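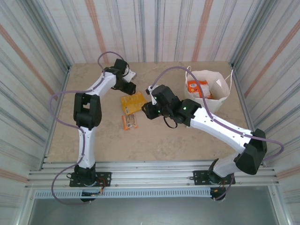 What's in this download, and do I need the arms to use it?

Everything the Tinwood robotics club recorded for our bag-packing project this term, and a laptop is enough. You only need arms if you want to run a trained policy at the end.

Contents

124 episodes of two arms putting snacks into a paper carrier bag. 14 of them are marked "odd" in notes.csv, which means one of us thought the driving was a bit rubbish. I've left them in -- Henrique Simões used them for his write-up and got something quite interesting out of them!

episodes/ has one folder per go, with joint positions for both arms and the video from the fixed camera.
notes.csv has who was driving, which snacks were out, and any grumbles.
jirus/ is our little playback tool (Jirus was the name of the club's first robot, long story).

Getting started

Unzip it somewhere with plenty of space, open the jirus folder and run play.py with an episode number after it. Try 39 first, it's my favourite. If the video and the joint plot drift apart, you've got the January copy and need to download it again, sorry.

Things to know

Left and right always mean left and right as the camera sees them. I mixed these up in the first version of notes.csv and Gwendolyn Strickland very patiently fixed all 69 rows I'd got wrong (thank you, Gwendolyn).

The snacks change between episodes, so don't train on the colour of one packet and expect it to cope with the rest. I tried -- it sulked.

Still to do

Proper train and test split
Gripper force, if we can work out how to log it
Tidy up my spelling in notes.csv

Last updated March 12, 2024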